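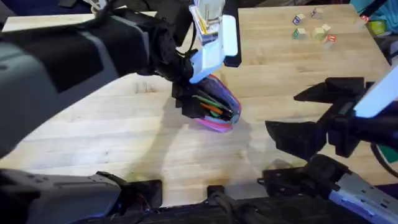
Call for Participants: Household Paper Records Study

The Colbridge Archive of Everyday Writing is recruiting adults for a study of how people keep, sort and discard handwritten paper at home. The study covers shopping lists, recipe cards, phone messages, address books, school notes, repair logs and similar material. Letters and diaries are outside its scope and are handled under a separate collection policy.

Background

An earlier survey, directed by Kyriaki Sfakianakis, collected 1,264 questionnaires on household writing. Respondents reported what they wrote by hand but gave little information on storage or on how long items were kept. The present study addresses that gap with a smaller group and a longer reporting period. Enrollment is limited to 326 participants.

Who may take part

Applicants must be 18 or older and must have lived at their current address for at least one year. They must be able to read and write English well enough to complete the log without help. Only one person per household may enroll. People who work in archives, records management or document storage are not eligible. Respondents to the earlier survey may apply and should say so on the form.

No minimum amount of paper is required. Households that keep very little are needed as much as households that keep a great deal.

What participation involves

The study runs for six months. Each participant completes an opening inventory, a short weekly log and a closing interview.

The opening inventory takes up to two hours. Participants record every place in the home where handwritten paper is kept – drawers, binders, boxes, refrigerator doors, coat pockets – and estimate the age of the oldest item in each. Participants may leave out any location they consider private. The inventory form has a column for this, and no explanation is requested.

The weekly log takes 15 minutes. It records items written, items moved from one place to another and items thrown away. Entries are made on the printed sheets supplied or on the Zirmont web form. Participants choose one method at the start and keep to it. A missed week should be left blank and not filled in later from memory.

The closing interview is held by telephone, lasts up to one hour and is recorded with consent. Interviews are conducted by Danai Xenos and Dušan Janevski.

Participants are asked not to change their habits for the study. In particular, please do not tidy before completing the inventory.

Payment

Participants who complete all three stages receive $314, paid in two parts: $100 on receipt of the opening inventory and the balance after the interview. Participants who withdraw after the first payment keep it. Return postage is prepaid.

Handling of data

Logs are stored under a participant number. Names and addresses are held in a separate file and destroyed once final payments have been made. Original papers are not collected. Participants may submit scans of up to six items, with names, account numbers and phone numbers covered. Scans may be reproduced in publications only where the participant has signed the second consent form.

Withdrawal is possible at any stage, in writing or by telephone. Log entries already submitted will be deleted on request until analysis begins.

How to apply

Request an application form from Ritva Sjöberg, Study Office, Colbridge Archive of Everyday Writing. State your preferred log format and whether you need large-print sheets. Applications close at 5 p.m. on the last working day of August. Places are allocated by household size and type of dwelling, so early application gives no advantage. All applicants will receive a written reply.

Questions about consent or data storage should be addressed to Lorenz Sutter at the same office.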